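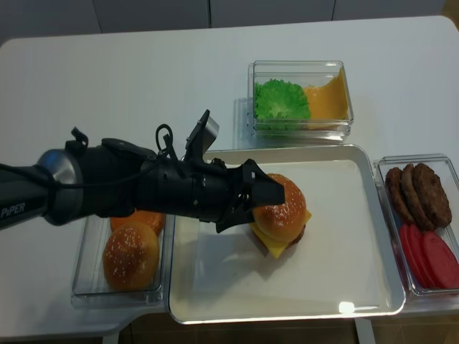 Cómo escribir las normas de una celda de montaje de alimentos (y conseguir que alguien las lea)

El primer reglamento de nuestra celda tenía 177 puntos. Lo sabía entero una sola persona, Gisela Palma, y era quien lo había escrito. El que usamos ahora en el taller de Cisternas cabe en una hoja y se divide en 4 bloques. Va por orden de uso.

1. Antes de encender

Dibuje la zona de alcance del brazo sobre el plano de la mesa, con la pinza puesta. Parece obvio hasta que uno ve cuántos planos se hacen con el brazo desnudo, que es más corto y mucho más simpático. Los recipientes de ingredientes se colocan siempre en el mismo sitio: pan a la izquierda, lechuga y queso al fondo, carne y tomate a la derecha. Si alguien quiere cambiarlos, cambia primero la hoja y después la mesa.

2. Velocidad y fuerza

Con personas cerca, nuestro tope es de 200 milímetros por segundo. Es una cifra de la casa: la suya tiene que salir de su propia evaluación de riesgos, no de esta página. Para la fuerza de contacto, empiece por el valor más bajo con el que la tarea salga y anótelo. «A ojo» no es una unidad, aunque en el cuaderno antiguo figure varias veces.

3. Durante el ciclo

- Una persona al mando, con la parada de emergencia al alcance de la mano. Al alcance de la mano quiere decir sin levantarse.
- Las manos no entran en la bandeja mientras el brazo tenga potencia. Una hamburguesa torcida puede esperar.
- Toda parada se apunta con la hora y el motivo. «Cosas raras» no es un motivo.
- Entre un montaje y el siguiente, el brazo se retira con la pinza vacía y por encima del borde de los recipientes.

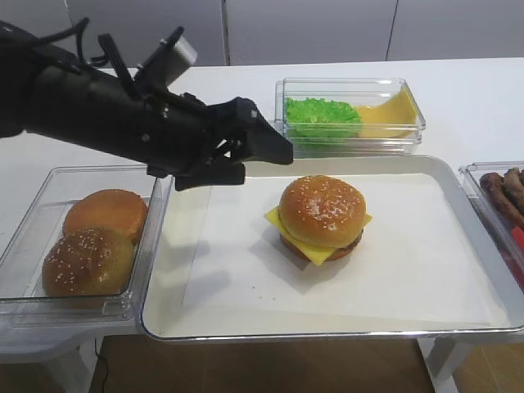
Fidel Sosa escribió para objetar que la retirada con la pinza vacía debería ir en el bloque 2, con su propio límite de velocidad, porque es justo el tramo en que la gente se confía y mete la mano. Tiene razón y la hoja ya está corregida, con el consiguiente disgusto de quien acababa de plastificarla.

4. Al terminar

Corte la potencia, limpie la pinza con el producto que admita su fabricante y separe lo que se usó para pruebas. Lo que ha tocado el robot en ensayo no se come. Esta línea está en negrita en nuestra hoja desde noviembre, y preferimos no entrar en detalles.

Revise la hoja cada vez que cambie la pinza, la bandeja o el programa, y ponga la versión en una esquina. La nuestra va por la 95.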